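The Understudy

by Jagadeesh Pinto

The fourth graders at Rellden School were doing a play about a river, and Asha Chettiar had been given the part of the Left Bank.

It was not a speaking part. The Right Bank had a line, near the end, when the ferry tied up. The Left Bank stood on a wooden box in a brown sheet and held one end of a long blue cloth. When the river was calm she moved the cloth slowly. When there was a storm she moved it fast.

"It's an important job," said Mr. Faneck, who taught fourth grade and had written the play himself over the winter break. "If the river stops, we don't have a play."

Asha said okay. She took the script home anyway and read all of it, 11 pages, on the floor of her room. Then she read it again. By the end of the first week of rehearsal she knew the Ferryman, the Ferryman's wife, both merchants, the heron, and the Right Bank's one line, which was "Mind your step, it's muddy on this side."

She didn't tell anyone. There didn't seem to be a reason to.

Rehearsals were held in the gym after lunch, with the folding wall pulled halfway across so the kindergartners could have the other half. You could hear them through it. Whenever the Ferryman got to his sad speech, about his brother who had gone downstream and not written, somebody on the other side would be singing about a bus.

The Ferryman was Enzo Marsh. He was tall and had a good loud voice, and he had been the Ferryman from the first day without any discussion. He forgot the same place every time. It was in the sad speech, right after "I left the lamp lit." He would say that, and look at the lamp, and then look at Mr. Faneck.

"A thousand nights," Mr. Faneck would say.

"A thousand nights," Enzo would say, and go on.

In the script it was typed as a number, 1,000 nights, and Asha thought that might be the trouble. He was seeing a number where he should have been seeing words. She wrote it out on a scrap of paper one afternoon and then did not know how to hand it to him, so she put it in her coat.

Her grandmother asked about the play on the phone. "And who are you?" she said.

"The Left Bank."

"A bank? With money?"

"Of a river."

Her grandmother thought about this. "And you stand up for the whole play?"

"Yes."

"Wear good shoes," her grandmother said. 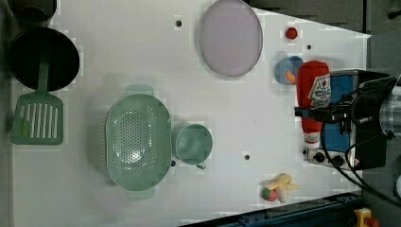 Reading time: 5 minutes

The performance was in December, two days before the break. Mr. Faneck had set out 162 chairs, every one the school owned, and by the time the lights went down there were parents standing at the back in their coats. The folding wall was open all the way. The kindergartners sat on mats in front and had been told not to sing.

Asha got up on her box. She had on her snow boots under the brown sheet. Across from her, on the other box, the Right Bank was Dana Holt, who had a cough and was trying to hold it in until the storm, when it wouldn't matter.

They lifted the cloth. It was longer than it had ever seemed in rehearsal, and under the lights it was a much brighter blue. Some of the kindergartners said "Ooh." One of them tried to touch it and was moved back.

The first merchant crossed, and then the second merchant, who had a live audience for the first time in his life and bowed twice. The heron stood on one leg for as long as she could. Then the stage was cleared except for the boat and the lamp, and Enzo came forward and began the speech.

He was better than he had ever been. He said the part about the brother's hat so quietly that the people at the back leaned in. He said, "I left the lamp lit," and looked at the lamp.

Then he looked for Mr. Faneck.

Mr. Faneck was not there. A minute earlier the curtain rope had come off its hook, and he had gone around behind to hold it by hand. Enzo could not see that. He could see the place where Mr. Faneck was supposed to be, and a chair with a script lying on it.

The river kept moving. Asha watched Enzo's face and moved her arms up and down. She counted two waves, then a third. Somebody's father coughed, or it might have been Dana.

"A thousand nights," said the Left Bank.

She didn't say it loudly. She said it in her own voice, the one she used for asking people to pass things. It went out over the cloth, and Enzo turned his head and looked up at her on her box. He looked surprised, the way you would be if a riverbank spoke to you.

"A thousand nights," he said back. He said it to her. Then he went on with the rest of it, still facing her, all the way to the end — the letter, the ice, the sound of the oars.

After that came the storm, and she had to work.

Afterward there was juice and a tray of cut oranges in the hallway. A woman Asha had never met told Mr. Faneck that she had liked the part where the river answered him. She asked if it came from an old story.

Mr. Faneck had a red mark across both palms from the rope. He looked down the hallway to where Asha was pulling the sheet off over her head.

"It's a recent addition," he said.

Enzo came over with an orange slice in each hand and gave her one.

"Do you know the whole thing?" he asked.

"Yes."

"Even the heron?"

"The heron doesn't say very much," Asha said. She ate the orange. Her arms hurt all the way up to the neck. Through the doors she could see her father by the coat rack, holding her other shoes.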